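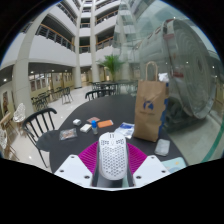 Shared Workshop Issues Second Version of Hand-Held Gripper

Home | News | Workshops | Robotics | Events | Contact
Print this article | E-mail this article

Friday, January 3, 2020

STIRKSTEAD - Members of the Praltholm shared workshop have released build files for the second version of Lill, a hand-held gripper with a camera mounted above the fingers. The tool is worked by hand and records what the fingers do, so that the recordings can later be used to train a robot arm.

The new version keeps the two-finger layout of the first, which was shown in August. The fingers are magenta and ridged on the gripping side. Each sits beside a white angular housing, and the object is held in the channel between them.

The main change is in the finger pads. Pads on the first version were smooth and let hard plastic objects rotate when held near one end. The ridges are meant to spread the contact over a wider area. The workshop's build notes give a pad life of 1000 grips, after which the ridges should be checked for wear and the pads reprinted if needed.

Test objects are ordinary things of the kind found on a desk or table. A light computer mouse with a honeycomb shell is one of the harder items on the list. The shell is curved, full of holes and easy to squeeze off center. The notes call for it to be picked up and held upright between the pads, with the buttons at the top. 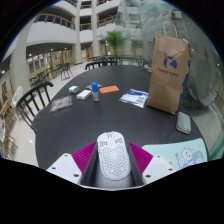
Each test object is to be lifted 10 times and set down again in the same place. The notes also ask for other items to be left on the table, so that the recordings include a normal amount of clutter. A wide-angle lens keeps both the fingers and the table in view. Its drawback is strong distortion toward the edges, which must be corrected before distances can be measured.

Assembly takes 90 minutes with printed parts on hand. The housings are fastened with screws from the front, and the pads can be changed without removing them. The lens mount has to be lined up by eye. Builders at the Fokcombe workshop have asked for a locating pin, and one is planned for the next set of files.

The files cover the housings, the fingers and the camera mount. The software for sorting recordings is still being tested and will be released separately.

Print this article | E-mail this article

Comments (3)

benchvise
Is the pad material the same as on version one? My old ones split at the base.

k_orrin
Second the request for a locating pin. Mine was off by a degree and the correction step never came out right.

tealsolder
Screws from the front is a big improvement - the old housing had to come apart for every pad change.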